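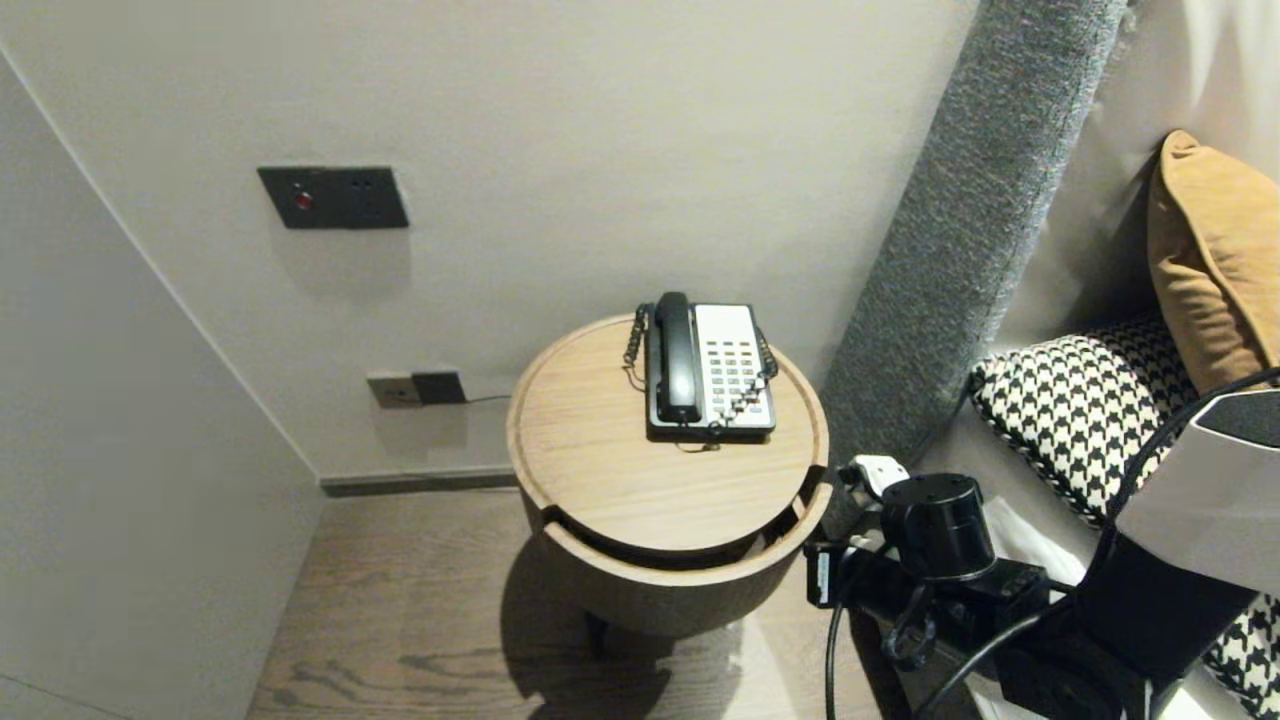
Figure 7. Bedside table and corded telephone in the bedroom area, with the robot's arm at lower right.

4.2 The open day at Elten

We opened the Tuvonley flat to the public on a Monday in December, and we were very glad of the company. Up to 60 visitors came through, many of them with stories of their own telephones at home, which we enjoyed hearing. The bedroom (Figure 7) was by a long way the favourite stop. A round table in a corner beside the bed leaves an arm little space to move, and a telephone with coiled cords is a harder thing to handle than our guests had expected — several told us so quite cheerfully! We made 31 attempts at lifting the handset over the day, talking through each one as we went, and the questions that came back shaped much of what we discuss in Section 5.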